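The Long Watch at Cluldale

There's a moment in the second episode of Cluldale, the little mystery serial that turned up in May and has been quietly collecting admirers ever since, when Inspector Sepp sits down on a stranger's staircase and takes off his shoes. He doesn't explain himself. He puts them side by side, very neatly, and asks the landlady if she slept well.

I've watched that scene more times than I'd like to admit (my husband has started leaving the room), and I still couldn't swear to what Sepp is up to.
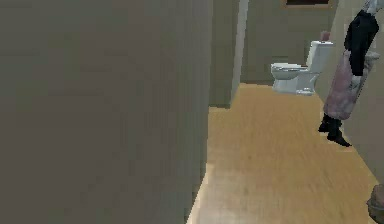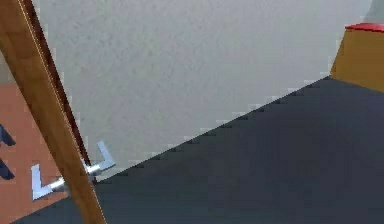 Gunārs Vasiliauskas plays him as a man who has all the time in the world, and oh, what a pleasure that is! He lets the landlady talk herself into a corner – first about her bad hip, then about the piano tuner, and at last about the missing lodger in room 81 – while he rubs his left heel and nods along like somebody's uncle at a wedding.

Now, there has been plenty of argument among viewers over the room number. The register in the first episode clearly says 490, and one camp holds that the landlady is lying, while the other thinks Plindetti, the hotel's absent owner, had all the doors renumbered after the fire. I lean toward the lie myself, mostly on account of the way she glances at the key rack before she answers. Sepp sees the glance too, I'm sure of it, but he only reaches for his shoes and asks whether there might be any soup.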